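Flerkus Replay
Software / Perception and tooling / Version 2

Flerkus Replay turns recordings from hand-held grippers into trajectories a robot arm can follow. It reads the wrist video, works out the path of the tool and the opening of the jaws, and writes both to one file with a shared clock.

Tracking copes with soft, patterned surfaces such as bedding and printed cloth. Recordings can be trimmed, split and labelled in the browser.
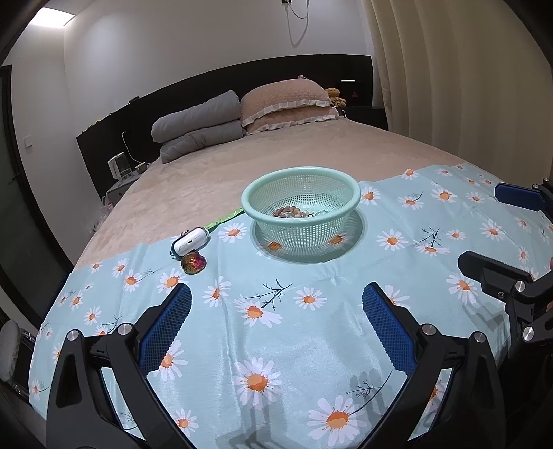
Wrist view, bedroom set-up: colander basket on daisy-print cloth, blue grip pads in the foreground.

Each licence covers 20 recording devices. The planner plug-in checks every path against the joint limits of your arm and marks the parts it can't reach. It ships with 252 arm and gripper profiles, and you can add your own from a URDF file.

Runs on Linux. Graphics card needed for tracking, not for editing.

Order code: FR-473
Sales: Orsolya Borbély
Set-up and support: Kálmán Illés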